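Course notes, unit 5: Learning manipulation from hand-held gripper demonstrations

Revised 2021-11-29. Read together with the Zellton lab sheet. The notation follows unit 4.

## 5.1 Setup

Teleoperating an arm is slow, and the demonstrations tend to inherit the hesitation of the operator. In the hand-held approach the operator carries the end effector directly. A wrist-mounted fisheye camera on each gripper records the interaction, and the policy is later trained on those recordings plus the recovered gripper pose. No arm is present during collection.

Two quantities must be recovered for every time step *t*:

- the 6-DoF pose of each gripper, T(t), in a common world frame
- the jaw opening, w(t)

For bimanual tasks we also need the relative pose between the two grippers. It can be computed from the two world poses, but errors in both then add. The Bunenura pipeline therefore uses a second source, a fiducial cube fixed to each gripper and observed by the other gripper's camera whenever it is in view.

## 5.2 Lens model

The fisheye lens is chosen for context. A narrow lens close to the jaws sees little besides the object, and visual tracking fails when the object fills the view. With a wide lens the walls and ceiling remain visible at the periphery and supply most of the tracked features.

The cost is distortion. A pinhole model cannot be fitted; we use the equidistant model with polynomial correction,

r(θ) = f (θ + k₁θ³ + k₂θ⁵ + k₃θ⁷)

where θ is the angle between the incoming ray and the optical axis. Calibrate each camera separately. Do not share coefficients between left and right units, even when the lenses come from the same batch.
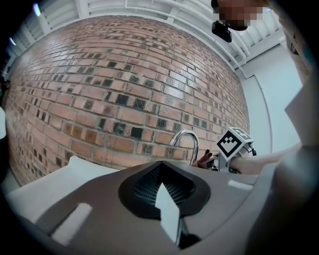 Marker corners are undistorted as individual points before pose estimation. Undistorting the full image first is simpler but resamples the marker edges, and near the rim the stretching is severe enough to move the detected corners. In the Atallah test set, point-wise undistortion kept 13 more detections out of every 100 frames than the full-image method.

## 5.3 Relative pose

Let C_A be the camera of gripper A and M_B the cube on gripper B. With the fixed transforms from calibration,

T_AB = T_A,CA · T_CA,MB · T_MB,B

The middle term comes from the marker detector. The outer terms are constant for a given assembly and must be measured again after any mechanical repair.

Two faces of a cube give a much better conditioned estimate than one. A single planar marker seen nearly head-on has a well-known two-fold ambiguity in rotation. Reject single-face solutions when the reprojection errors of the two candidates differ by less than 15 percent, and fall back on the world poses for that interval.

## 5.4 Occlusion

The gripper body occupies a fixed region of its own camera's view. Mask it out before feature extraction – otherwise the tracker finds stable features on the housing and reports that the camera is not moving. The mask is drawn once per assembly. The moving jaws need a wider mask covering their full travel.

Hands and forearms are harder, as they move with respect to both the world and the camera. The Meno code handles them with robust estimation only. That is adequate while they cover a small part of the view.

Gaps of up to 18 frames in the marker track are interpolated. Longer gaps are left open, and the segment is excluded from the relative-pose loss.

## 5.5 Exercises

1. Derive the Jacobian of r(θ) with respect to k₁, k₂ and k₃.
2. Show that T_AB is unaffected by a constant error in the common world frame.
3. Using the September recordings, compare T_AB from the cube with T_AB from the world poses. Plot the rotation difference against the angle of the marker from the optical axis.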